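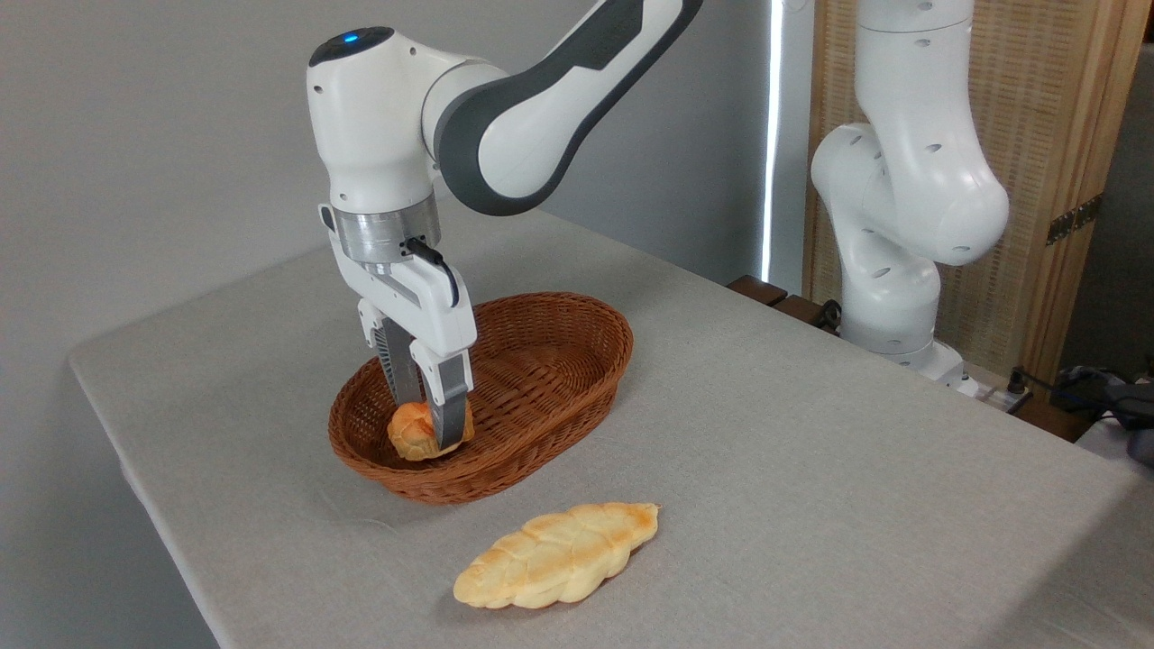 The Bornstead oval bread basket on a grey cloth, with one roll in it and a longer loaf in front.

Bornstead oval bread basket, $43
Reviewed by Tegan Goodwin

I have owned three bread baskets and resented two of them. The first was wire and let crumbs through like a sieve. The second smelled of varnish until we moved house, at which point it was accidentally left behind.

The Bornstead is a better class of thing. The weave is tight enough to keep most of the crumbs in, and the rolled rim doesn't snag your sleeve when you reach across for the butter. The colour is a warm reddish brown that makes supermarket rolls look as if somebody got up early for them.

My complaint is the shape. Ovals are lovely, but a long loaf with pointy ends wants to lie on the tablecloth, and in our house it does. Declan reckons I should slice it first. Declan also owns a bread knife he has never sharpened.

Cleaning is a shake over the back step and a go with a dry pastry brush. Mine has had five months of daily use, including a January of barbecues, and one small strand has lifted near the base. I've poked it back in twice.

Four stars. I'd give it the fifth if they made it a hand longer.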